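Public notices belong where the public can find them

Friday, May 29, 2026

Trimthorpe signed a paving contract this spring and the public notice for it ran for 10 days on a page that can't be reached from the county's own front page. I tried. You need the direct link. The direct link was in a PDF. The PDF was in the minutes of a meeting that hadn't been approved yet, so the minutes weren't posted either.

Legal? Probably. The county attorney's office says the rule asks for a notice to be "published" and says nothing about how easy it has to be to get to. Fine. But the rule was written when published meant ink, on a counter, in a store, next to the gum.

I've been writing about procurement in this county for longer than is good for anyone and I keep ending up at the same complaint. Crooked deals are rare, or at least the ones we can prove are rare. Lazy deals happen every month. A notice goes up late, one firm bids, one firm wins, and the price is whatever that firm felt like typing.

Take Drader. Drader Paving has won the Landry Road job three times running. I have no reason to think Drader did anything wrong and I'm not saying it did. Their people show up, the road gets paved, it's a decent road. But on all three occasions there was one bid. One. A contractor two counties over told me he'd have put in for it if he'd known, and he has a person in his office whose job is to look for these things.

The county's answer is Tellska, the new online bidding system, coming in July. Every notice in one place, searchable, with email alerts. I sat through the demo. It looked okay. A bit slow. The alerts only work if you register as a vendor, and to register as a vendor you have to upload a tax form and a proof of insurance, so a resident who just wants to know what's being bought with her money gets no alerts at all. She can go look every morning I guess.

When I asked about that, the purchasing office said residents are "not the primary user." Read that again. These are public notices.

There's also the threshold. Under the current ordinance anything below $100 thousand can skip open bidding if a department head signs a memo saying the need is urgent. The memos are public too, in theory. I asked for last year's and got a stack of 225 pages, out of order, some scanned sideways, and the word "urgent" was on nearly every one of them. Urgent carpet. Urgent consulting. An urgent study of whether we need a study.
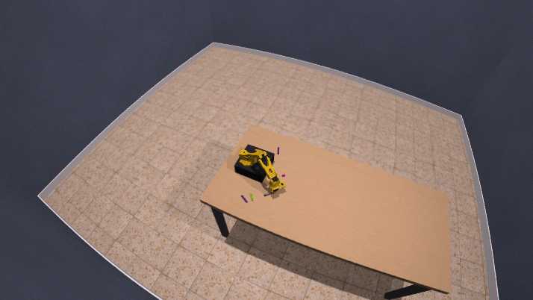 So what would it take to make those memos useful to an ordinary reader?

Post each one within a week of signing, with the vendor name, the amount and the name of the department, on the same page as the regular notices. That would cover most of it, and none of it needs new software.

The commissioners have a draft in front of them, Ordinance 509, which does part of this. It puts the memos online. It doesn't set a deadline, and a disclosure rule with no deadline is a suggestion. It also leaves the threshold alone, and it lets a department hold a memo back if posting it would "impair negotiations" – a phrase with no definition anywhere in the draft. Every contract is a negotiation right up untill it's signed. After that, what's left to impair?

I'd vote for it anyway, if I had a vote. Then I'd be back the next month asking for the deadline.

The usual objection is staff time. The purchasing office is small, they're stretched, they'd be posting paper all day. I have some sympathy. But the memo is already typed. Somebody already emails it to finance. Send it to one more address. And compare it with the hours spent on records requests like mine, where a clerk has to dig the thing out, scan it (sideways), and mail me a letter saying it's coming.

Second objection, the one I hear off the record: that posting everything just gives cranks something to read. Well, yes. Hello. The cranks pay taxes too, and a few of us can add.

Public comment on 509 is open for one more meeting. The agenda goes up three days ahead, on the page you can get to, I checked. Sign up before it starts or they wont call you. Two minutes each. Ask about the deadline, and ask who decided what urgent means.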